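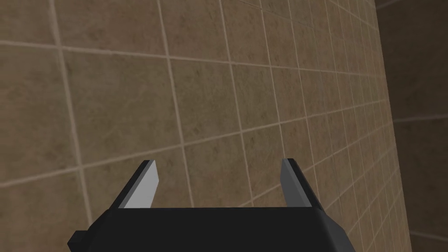 Square tiles on the wall

How to Spend a Day in Prelport Without a Car

Prelport is small enough to see on foot, and the parking near the harbor is bad enough that you should. This guide covers one full day, starting from the train station and ending at the ferry landing. I've done it this way with visitors several times, most recently in August with my friend Jolien Van Beek, who walks slower than I do and still had time to spare.

What you need

A day ticket for the local bus, bought at the station machine. It costs less than two single rides and you'll use at least three.
Shoes with some grip. The lower streets are cobbled and steep in places.
Cash for the market. Most of the stalls don't take cards.
A water bottle. There is a tap behind the bus shelter on the station square.

Step 1. Arrive before the market fills up

Take a train that gets in by 9 a.m. Leave the station by the side exit and turn left. The main exit puts you on the wrong side of the tracks and you'll have to come back through the underpass.

The market is four minutes down the hill. Go to the bread stalls first, as the good rye is gone by ten. The cheese seller in the far corner lets you taste before you buy. If you're planning a picnic lunch, get everything now. The stalls start packing up at noon and the small grocery on Mill Street is closed on Monday.

Step 2. Climb the Bozkurt Stairs

From the lower end of the market, follow the signs for the old town. You'll come to the Bozkurt Stairs, which have 289 steps and a landing with a bench halfway up. The view from the bench is almost as good as the one from the top, so stop there if your knees are complaining.

If you don't want to climb, take bus 16 from the stop opposite the market. It runs every 15 minutes in the morning and lets you off beside the upper gate. Sit on the right side going up.

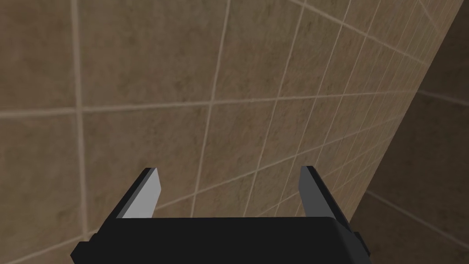

Beige-brown tiled wall

Step 3. Walk the upper town

Start at the gate and keep the wall on your left. The full loop takes an hour at an easy pace. Most of it is level, apart from a short dip behind the chapel.

The Felis Museum is a little past the chapel. It has old fishing gear, ship models and one room of local paintings. Go in if it's raining or if you like ship models. Otherwise I'd skip it and spend the time on the wall. Lockers are free, and you can leave a heavy bag there while you look around.

Step 4. Eat lunch

You have two good choices. The first is a picnic on the grass below the chapel, where there are tables and some shade. The second is Brosteck, a plain lunch place on the corner by the upper gate. Order the fish soup. It comes with bread and is enough for most people. They don't take reservations, and the line is longest from 12:30 to 1:30.

Brosteck has restrooms for customers only. The public ones are by the bus stop and are usually clean. 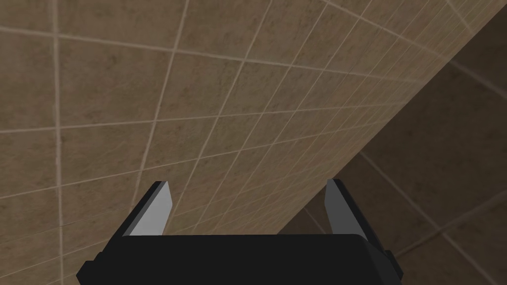
Step 5. Come down by the river path

Don't go back the way you came. Behind the bus stop there is a gravel path that drops down to the river in wide bends. It's easier on the legs than the stairs, and it brings you out 300 yards from the harbor.

After heavy rain the last bend can be muddy. In that case take the bus down and get off at the bridge.

Step 6. Finish at the harbor

Walk out to the end of the breakwater and back, then find a seat on the east side, which gets the sun until evening. The ferry across the bay leaves on the hour, and the round trip takes 40 minutes. Your bus ticket is good on it - show it to the crew when you board.

The last direct train leaves at 8:05 p.m. After that you have to change, and the wait is long. From the ferry landing to the station, allow 25 minutes on foot or take any bus marked Central.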